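Right gripper fault on the bowl station: what we found

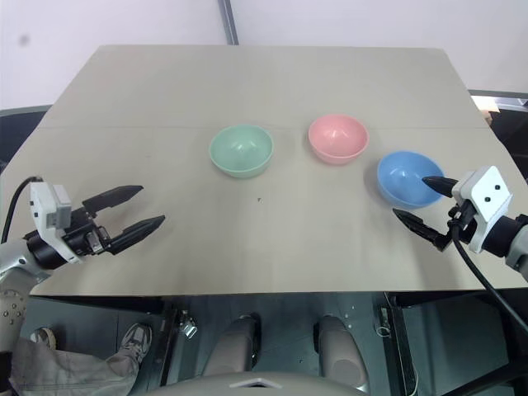

In June we lost the best part of a shift at the bowl station after the right gripper stopped letting go when it was told to. The controller reported the fingers as open. They had closed on the rim of a bowl and stayed closed, and the arm carried on with its next move with the bowl still attached. The bowl came off on the way across the table and landed on the floor. No one was hurt, but a colleague was standing within reach at the time and it has been logged as a near miss.

Neema Makori went through the logs the same afternoon. The fault showed up 7 times in a run of almost 400 picks, always on the right side. The left gripper had no faults in the same run. Swapping the control boards between the two arms made no difference, so she moved on to the cabling.

The cable to the right gripper had been tied too short at the wrist. With the arm stretched towards the middle of the table the connector was being pulled sideways, and the position signal dropped out for a moment. The Plerkum software holds the last good reading when that happens. If the last reading was "open", it goes on saying "open" whatever the fingers do afterwards.

Lambrechts sent two replacement cables, and both arms now have the longer loop. Fatik has also changed the settings so that a lost signal stops the arm and raises an alarm. The stop has been tested by unplugging the connector at low speed, with the arm clear of the table.

Until the Gadness review is finished, please keep to the following.

Check the cable loop on both wrists before the first run of the day.

Stay outside the reach of the arms while they are powered, including when you are resetting the bowls.

If a gripper does not release, press the stop and leave the bowl where it is. Do not pull it free by hand.

Write down any dropped bowl in the station log, even if the run carries on normally afterwards. Two of the earlier drops were put down to wet bowls and never entered.

Questions to Neema.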